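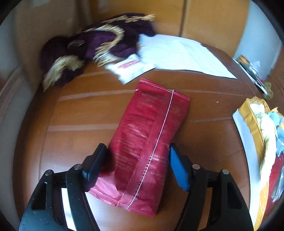

Pidodum Adult Reading Programme
Interim progress report to the Kohlhase Fund
Reporting period: second half of the grant year
Submitted May 23, 2024

1. Purpose of this report

This report sets out the progress made by the Pidodum Adult Reading Programme since the last return to the Fund. It follows the headings agreed in the grant letter and covers enrolment, teaching, tutor training, spending and the work planned up to the end of the grant. A separate financial return has been sent to the Fund's office under the usual reference.

2. Summary

The programme enrolled 218 adult learners in the period. All five teaching sites remained open, although the Statness site closed for two weeks in the winter while the heating was repaired. Of the learners enrolled, 58 have completed the first level and moved on to the second. Spending is within the approved budget under every heading except room hire, which is explained in section 6.

The programme asks the Fund to note one change to the timetable. The second-level reading assessment, first planned for the early summer, will now take place in September.

3. Enrolment and attendance

Recruitment was carried out through general practices, the library service and two large employers in the district. The library service continues to be the strongest source of referrals. Referrals from general practices were lower than expected in the first weeks and improved once the form had been cut to a single page.

Attendance held up well at the evening classes. The morning classes were less steady, and the class at Potent lost several learners whose shift patterns changed after the new year. The site lead, Pascal Eichhorn, contacted each of them by telephone. Most were offered a place in the evening group, and those who could not attend in person were given a weekly call with a tutor. The calls last half an hour and follow the same workbook as the class.

Learners who miss three sessions in a row are now contacted as a matter of routine. Before this period the practice varied between sites, and the Fund's visiting officer rightly raised the point last year.

4. Teaching and materials

The first-level workbook was revised in full. The previous edition relied heavily on passages written for children, and learners had told us plainly that they disliked them. The new edition uses material that adults meet in daily life: tenancy letters, bus timetables, medicine labels, recipes and short pieces from the local newspaper. Permission was obtained for all newspaper extracts. 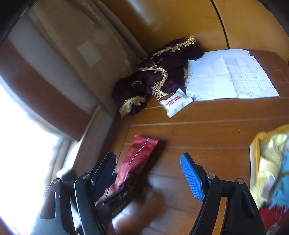 A total of 552 copies were printed and delivered to the sites. The first print run contained an error in unit four, where two answer keys had been exchanged, and a correction slip was supplied with each copy. The error has been put right in the file held by the printer and will not appear in later runs.

Tutors report that the unit on official letters takes longer to teach than the plan allows. Many learners bring in their own post and wish to go through it in class. The programme takes the view that this is time well spent - it is often the reason a learner enrolled - and the unit has been given an extra session. The unit on recipes has been shortened to make room.

5. Tutor training

Hauke Stöcker led the training of new tutors, which was held on alternate weekends. The course covers phonics for adults, marking, safeguarding and the keeping of learner records. Every tutor now in post has completed the safeguarding module. Two tutors have still to complete the module on dyslexia and are booked on the next course.

Each new tutor was observed once in the classroom. The observation notes show good practice in one-to-one work and some uncertainty in dealing with mixed groups, where a confident reader may sit beside someone who is just beginning. A half-day session on this subject has been added to the autumn course.

6. Spending

Staff costs, printing and travel are in line with the budget. Room hire is over budget as a result of the closure at Statness, when classes were moved to rented premises at short notice. The landlord has agreed to refund part of the rent for the closure and the programme expects to be back within the approved figure by the end of the grant year. No transfer between headings is requested.

7. Risks

The main risk remains the supply of trained tutors for the morning classes. The lease at Potent is also due for renewal, and the terms have not yet been received. Should the rent rise sharply, the programme would look for shared use of another building in the same part of town, and would consult the Fund before signing any agreement.

8. Work planned for the next period

Second-level assessments will be held at all sites. The second-level workbook will be revised along the same lines as the first, with a draft ready for comment by tutors before printing. A short survey of former learners will be sent out by post, with a telephone option for those who prefer it, and the findings will be attached to the final report.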